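Applies to woven cotton and cotton-blend garments folded on a bed. Knits are covered at the end.

## Folding on a bed: working notes

A bed is the largest flat surface in most homes and stands at a usable height for sorting. It is also soft, and a soft surface changes how a garment behaves when it is folded. Methods written for a table need a few adjustments before they give the same result on a mattress.

### Surface preparation

Strip the bed down to the fitted or flat sheet. Comforters and quilts compress unevenly under the hands, and the fold line wanders. Pillows go on a chair.

Pull the sheet toward the side where you will stand. Wrinkles along the far edge do no harm. Wrinkles in the working area print through to thin fabric when it is pressed by hand, and they catch on buttons.

If the sheet is oversized, gather the excess at the headboard and tie it off. A plain twist tie holds a light gather. For heavier sheets use a fabric tie or a wide elastic; thin wire cuts into the weave if it is left on for weeks. Kumiko Kudo, who read an early version of these notes, ties the gather from the foot end first. Either order works on a mattress that doesn't shift on its base.

A light sheet in a single color is preferable. Lint, loose threads and missed stains show up against it, and dark garments have a clear outline.

### Moisture check

Do not fold anything that feels cool at the seams. Waistbands, collars and pocket corners dry last. Press the seam between two fingers for a few seconds. If it feels cooler than the body of the garment, hang the piece and come back to it later.

Garments left in a pile while still warm from the dryer take a set crease. Spread them out first, even if folding will wait until evening.

### Opening a crumpled garment

1. Find a structural point: collar, waistband or shoulder seam. Do not start from a hem, which gives no information about orientation.
2. Lift the garment by that point and let the weight of the fabric open the larger folds.
3. Lower it so that the hem lands first, then lay the rest down toward you.
4. Hold one side with a flat hand. With the other hand, draw the fabric outward. On a mattress the holding hand must press down and slightly back, or the sheet will travel with the garment.
5. Smooth from the center line to the side seams. Short strokes are better than one long one.

Step 4 causes most of the trouble. On a table, friction is fairly constant. On bedding it depends on both fabrics — brushed cotton grips brushed cotton, and a smooth shirt on a smooth sheet slides. Where it slides, hold the garment at the seam, where the fabric is thickest.

### Shirt fold

Lay the shirt face down, collar away from you. Fold one side in so that the edge falls 2 inches past the midpoint of the shoulder. Lay the sleeve back along the fold. Repeat on the other side. The folded width should match top and bottom; if the bottom is wider, the first fold was made at an angle and should be redone before continuing.

Fold the hem up a third of the length, then again to the collar. For drawer storage on edge, make one more fold at the center.
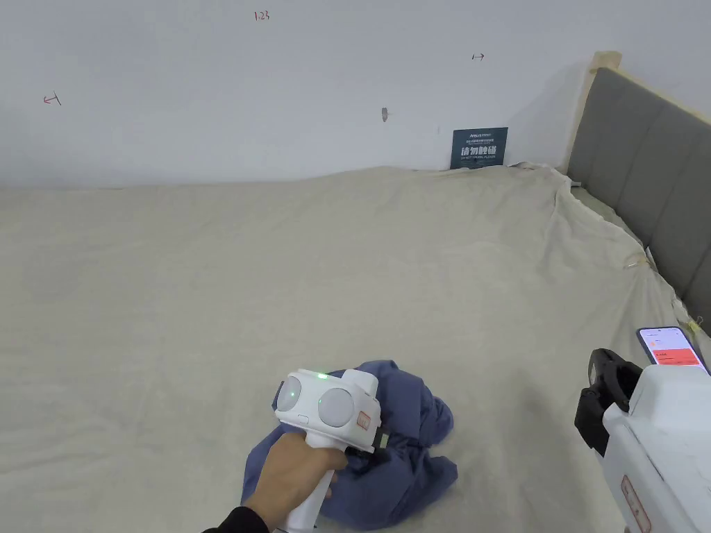 Heavier fabrics need a pause between folds. Press the layer down with the palm, wait for the mattress to recover, and only then turn the next fold. If the second fold is made while the surface is still compressed, the lower layer bunches underneath and the finished piece will not lie flat in a drawer.

### Pants

Fold lengthwise with the back pockets outward. The crotch seam projects as a triangle; tuck it in so the long edge is straight. Fold from the hem toward the waistband and stop 2 inches short, then fold the remainder in half.

### Knits

Knits stretch under their own weight when lifted, so skip the lifting step. Open them in place, supporting the fabric with both hands. Do not press hard along the fold. Sweaters should be folded as few times as the drawer allows.

### Stacking

Keep finished stacks off the working surface. Each shift of weight on the mattress tilts them, and tall stacks go first. A chair, a dresser top or a rigid basket is adequate.

Everett Nakamura uses a folding board on top of the sheet. A board 19 inches long suits adult shirts and restores most of the control of a table. It should have rounded corners — square ones snag loose weaves.

### Faults and corrections

**Fold line curves.** The surface is sagging under your leaning hand. Stand closer and keep your weight on your feet.

**Garment rotates while being smoothed.** Strokes are being made in one direction only. Alternate left and right from the center.

**Folded widths vary between shirts.** Measure from the shoulder seam, never from the sleeve, since sleeve cut differs by maker.

**Lint transfers to dark clothing.** The sheet is shedding. Run a lint roller over the working area before starting, and fold dark items first.

**Crease across the chest after storage.** The last fold fell on the placket or print. Move it an inch toward the hem.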